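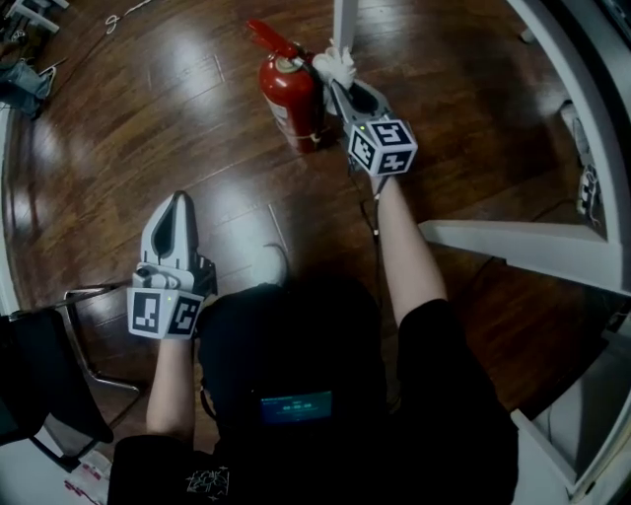

## About the Proltilo Robotics Club

Proltilo is an after-school robotics club for students in grades 8 through 12. We teach robots to do household jobs by showing them how a person does it first. Students record the jobs with a pair of hand-held grippers, one in each hand, and use the recordings to train a robot arm.

The club meets in two rooms on the ground floor of the Wesia building. Doors open at 3:30 p.m. and we finish at 6. Members come for one session a week, or both if they are on the competition team.

## What students do

New members start with the grippers. They are light gray plastic with pointed, open fingers, and each one carries a block with black-and-white square markers on its sides. The software uses the markers to work out where each hand is. Most students need a few sessions before their recordings are clean enough to keep – the usual trouble is moving too fast.

The current task is floor pickup: reach a soft item on the floor, close the jaws on it, and put it in a bin. Last season the club kept 637 recordings of this one task. Students check every recording themselves, label it, and throw out the ones where the markers were hidden for too long.

After that they move on to training and testing. Some prefer the mechanical side and spend most of their time printing and fitting new gripper fingers. Both are fine.

## Competition

We enter the Zumach student challenge each November with a team of five. The task list is released in September, so the fall sessions are mostly practice. Team places go to members who have been with us for at least two terms.

## Joining

No experience is needed. Programming is taught in Python from the beginning, and laptops are provided. Please wear short or close-fitting sleeves and tie back long hair.

The term fee covers materials. Reduced-fee places are paid for by Sproģis, the machine shop next door, which also cuts our metal parts. Ask at the front desk for a form, or come by and watch a session before you decide.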